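Stougaard cardboard desk organizer, four compartments: review

Price paid: $2 each in a pack, flat, with free pickup
Used for: four months, on a shared desk
Rating: 3.5 out of 5

I bought the Stougaard organizer because the plastic drawer tray I had before, a Fullel, was too deep for small parts. Things went in and stayed at the bottom. I wanted something low and open that I could see into from my chair, and I didn't want to spend much on it.

It comes flat, with the dividers tucked inside the base. There is no glue and no tape. You fold up the sides, lock the corners, and slot the dividers together before dropping them in. The instruction sheet has one drawing on it and the drawing is small. The first one took me ten minutes because I put the long divider in upside down. The second took two.

The desks I use are a pair of Warkura tops in light wood, pushed together to make one long surface. The organizer lives on the right one, near the front, and the laptop goes behind it or off to the left depending on who is working.

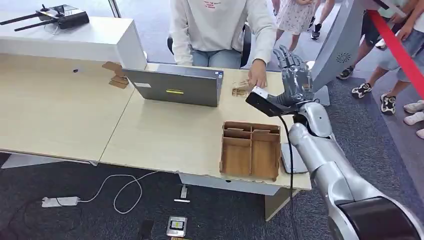 The organizer on the right-hand desk, with the laptop open on the left.

Size is the main thing to check before you order. The compartments are fine for bagged parts, small chargers, sticky notes, adapters and business cards. They are not long enough for a new pencil, which has to lie across the top. Scissors don't fit at all. If pens are your main problem, get a cup.

The sides are low, so you can reach in without looking. I like this more than I thought I would. The bad side of it is that anything tall tips over, and a heavy item in one corner makes the whole tray slide when you bump it. I put two strips of rubber shelf liner under mine in January and it has stayed where I left it.

Strength is okay for cardboard. The outer walls are still square. The dividers are the weak part: the slot where they cross has opened up a little, and one of them leans. Stougaard lists a load limit of 70 ounces for the tray. I haven't weighed what's in mine, but it's well under that, and the base hasn't bowed.

It doesn't like liquid. A coffee ring on one of ours went soft overnight and never got firm again. There is no coating of any kind. For a kitchen or a workbench I would look at the Ivis tray, which costs more and is made of coated board.

The color is plain brown, with no printing on the outside, and it looks fine next to light wood. It does shed a bit of paper dust in the first week. Wipe the desk and that's the end of it.

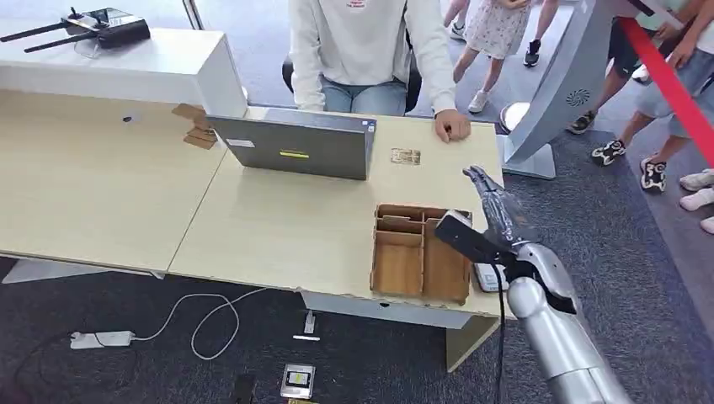
Mine lost the corner locks before the dividers went, so I'd check those too. I run a strip of paper tape along the inside of each corner when I put a new one together and it holds up much better. Agree about the pencils.

Good tip on the tape, and I've done it to the spare. I would buy this again at the same price. At the single-unit price, which is nearly twice as much, I'd pay the difference and get the Ivis.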